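The Ferry to Skostdale

The ferry to Skostdale had been cancelled since breakfast, and Yurani Espinoza had now read every notice in the Tralalport terminal, including the one about goats.

She was on her way to bury an uncle. She had met him twice. On the first occasion he had given her a boiled sweet, and on the second he had asked for it back, though by then she was nineteen. He had left her his house, or so the solicitor's letter said, together with "the contents thereof and the parrot, if living".

"Fog," said the man at the ticket window.

Yurani looked out at the harbour, where a person with decent eyesight could have read the names on the boats.

"At the other end," said the man.

She went and sat down with her bag on her knees. It was October and she had packed for a funeral, meaning black shoes, a black coat and nothing whatever to put on her face or in her mouth. Her mother had rung twice to ask if she had eaten. Her mother had also rung to say that the uncle had owed the family 471 pounds since before Yurani was born, and that she might have a look behind the clock. 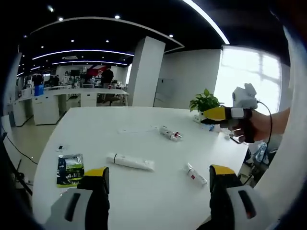 At noon the man at the window put up a sign saying BACK IN 4 MINUTES and was gone for 42. When he returned he had changed his jumper. Yurani asked if there was any other way to reach Skostdale, and he told her there was the road.

"There's a road?"

"You never asked for a road. You asked for a ferry."

The bus was run by a firm called Plurero, whose timetable had been drawn up by an optimist. It stopped at Tamayo for long enough that she got off, walked the length of the high street and began to feel she could live there, or at least be cross there in comfort.

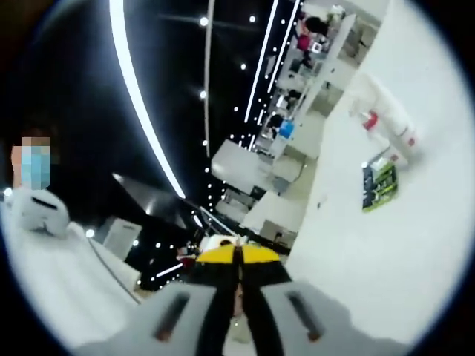

Her uncle, she remembered, had hated shops. He bought everything by post and complained about the stamps. So it was partly out of spite that she went into the brightest one in Tamayo and stayed far too long, picking things up and putting them back. She passed somebody in a light blue face mask, the kind you see at the dentist's, and wondered if she ought to look more bereaved. She bought a card with a lily on it and then could not think who to send it to.

It was getting dark when the bus let her down at Skostdale. There was no fog. The solicitor was waiting by the harbour wall with a key, an umbrella and the expression of a man bitten recently.

"The parrot is living," he said.

The house was number 179, in a street of nine houses. Inside it smelled of paraffin and old newspapers. Yurani put down her bag and went straight to the clock, and behind it she found an envelope with her mother's name on the front in small, furious capitals.

It held a boiled sweet, still wrapped.

"Put that back," said the parrot.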